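**Gidville, June.** Hi, I'm Mererid Samuel, and I'm running for county clerk of Gidville! My campaign manager, Dilwyn Jarman, tells me a press release is supposed to be written in the third person with a quote from the candidate in the middle. I tried it that way and it sounded like my own obituary, so you're getting me instead.

I filed my petition with the elections office this month. I needed 600 signatures and I turned in 637, most of them collected outside the feed store and at the Sastry Street farmers market (thank you to everybody who signed, and to the man who signed and then argued with me for half an hour about parking). The office has checked them, and my name will be on the November ballot.

I've worked in the clerk's office for more than two terms of other people's promises, first at the records window and then as deputy under Emlyn Griffiths, who is retiring this winter. Emlyn taught me the job and he has been very kind about my running for it. He isn't endorsing anyone and I respect that.

My opponent is Pranab Liyanage, who sits on the Vandow school board. We've known each other a long while and I like him. We just don't agree on what the office needs.

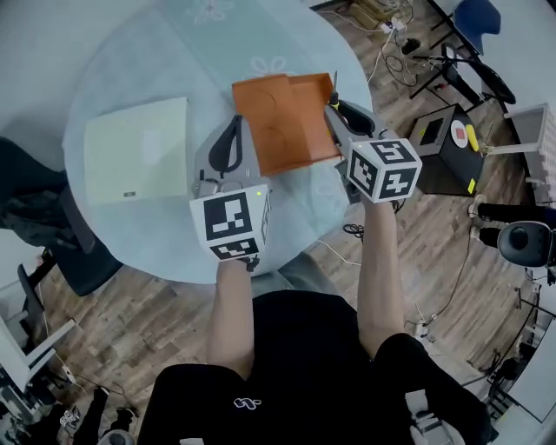

What I want first is longer hours. Right now the window closes at 4 p.m., and if you work a shift at the mill or drive a school bus you have to take time off to record a deed or pick up a marriage license. I'd keep it open until 7 p.m. two evenings a month to start, using staff we already have, and see how many folks come in.

I also want the old property records scanned, starting with the ones from the Arkora township side, which are the hardest to read and the ones people ask for most. Pranab says that should wait for the new building. I've been hearing about the new building since I was hired!

And I'd like polling place changes mailed out on a plain postcard with a map on it. Last spring the notice went out in the middle of a long letter and we had voters driving to the wrong church all morning.

Pranab and I will both be at the candidate forum in the Gidville library at 6:30 p.m. later in June. Eifion Ellis is moderating, and he'll take written questions at the door, so bring one. I'll stick around afterward as long as the library lets us.

Reporters who want to talk before then can reach me through Dilwyn at the campaign office on Sastry Street. Yard signs are there too, out on the porch, and you don't have to knock.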